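Ticket 3741 - Pledge tracker showing dropped promises as "kept"
Opened: February 13, 2026
Product: Edeneo pledge tracker, Fehr ward edition
Status: Open, workaround in place

Reported problem: two manifesto pledges the council has dropped still carry the green "kept" label on the public page. One is the council tax freeze, the other the Vellness bus subsidy. Both were voted down at the budget meeting.
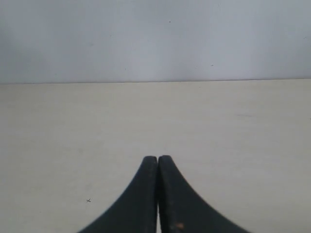 Checked the vote import from Ineo. The file arrived on time and has all 12 divisions in it. The two budget votes are recorded as amendments, and the tracker only reads main motions, so the old label stays put.

Set both pledges to "broken" by hand and cleared the page cache. Public page now correct. The overnight job put "kept" back on the bus subsidy, so I have locked both entries.
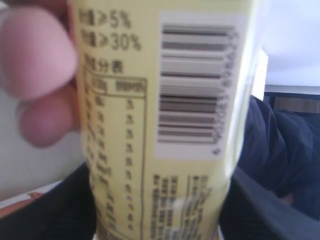

Will older pledges have the same fault?
Any pledge decided by an amendment could be wrong. There are roughly 200 entries from the last council term and they have not been checked yet.

Next: change the import rule to read amendments, run it on the test copy, then unlock the two entries. Fix is down for the March release - please don't edit the locked entries before then.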